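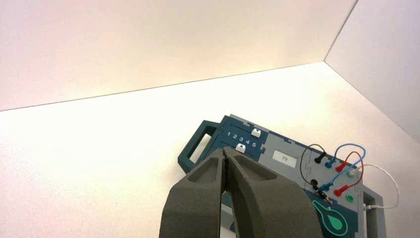
Teaching laboratories in further education depend on equipment that is shared, carried between rooms and handled by many different students in the course of a term. The purpose of this project was to find out how well such equipment is recorded, stored and returned at the Pathak Building, and to propose a loan procedure that could be adopted without additional staff. The study was limited to portable items used in the second-year electronics modules. An item was treated as portable if one person could lift it and set it down on a bench unaided, as with the electronic test board, a flat unit with a light grey top panel and a carrying handle on its left side. Bench power supplies fixed to the wall rails were left out, as were hand tools, which are issued under a separate arrangement.

Shared Equipment in Teaching Laboratories: A Study of Loans and Returns
Second-year group project report
Submitted 2022-02-10
Group members: Lahcen Salem, Sharada Pinto, Tharun Sastry
Project supervisor: Solange Pelletier

1. Background

The department moved to the Pathak Building from two smaller sites. Each site had its own stores and its own way of recording loans. One used a bound book kept at the stores window; the other used a spreadsheet which only the technicians could open. When the stores were combined, both records were kept in use and no decision was taken as to which should come first. Students have since been told different things by different members of staff.

The effect on teaching is modest but regular. Practical classes begin late when a set is incomplete, and groups that start late tend to leave their equipment on the bench at the end. The next class then finds items in the wrong room.

2. Aims

The group agreed the following aims with the supervisor before work began.

To establish how many loans were made in the period studied and how many were closed by a recorded return.
To identify the points at which the record and the actual location of an item part company.
To draft a loan procedure and try it with one class.

3. Method

The loan book and the spreadsheet were copied into a single table by Sharada Pinto and checked line by line by Tharun Sastry. Where the two records disagreed, both entries were kept and the line was marked. Names of borrowers were removed at this stage and replaced by the code of the class.

Interviews were held with the stores technician, Rekha Shetty, and with teaching staff. The questions were sent in advance. Notes were returned to each person for correction, and one member of staff asked for a passage to be taken out, which was done.

The draft procedure was tried during January with a single class. It used a card for each item, kept in a rack beside the stores window. The borrower moved the card to a slot for the room in which the item would be used, and moved it back on return. The software package Jovus was considered as an alternative. It was not taken further, as it would have required every student to hold a second account.

4. Findings

The combined table held 3,172 loans. The group had expected 4,000, this being the number of lines set aside in the bound book and the spreadsheet together. The difference was explained by blank lines left at the foot of each page and by entries that had been struck out and written again.

Most open entries belonged to items that were in the building and in good order. They had been returned to a shelf when the stores window was closed, and the return had never been written down. The technician confirmed that the window is shut over the lunch period and that this is when most classes end.

The two records also named items differently. The same type of unit could appear under its maker, its purpose or the number of the shelf on which it had once been kept. Items bought from the supplier Tranda were the hardest to trace, as the stock labels had been placed on the boxes and the boxes were later thrown away.

During the trial, 10 cards were found in the wrong slot at the weekly check. In each case the item had been lent on from one group to another within the same class. Staff who took part reported that the rack could be read quickly from the doorway and asked for it to remain in place until the end of the module.

5. Limits of the study

Only one class took part in the trial, and its members knew that the rack was being checked. The loan book has pages missing from its first section. Costs of replacement were not examined, the finance office having advised that these are held by the previous sites.

6. Recommendations

The bound book should be closed and the spreadsheet kept as the only written record, with reading access for all teaching staff.
Stock labels should be fixed to the item itself, on the underside where possible.
A return shelf should be provided outside the stores window, with a slip to be filled in when the window is shut.
The card rack should be extended to all second-year classes and reviewed after one term.

7. Acknowledgements

The group thanks Rekha Shetty for access to the stores and for her patience during the checking of the shelves. The card rack was made from material given by Jenance.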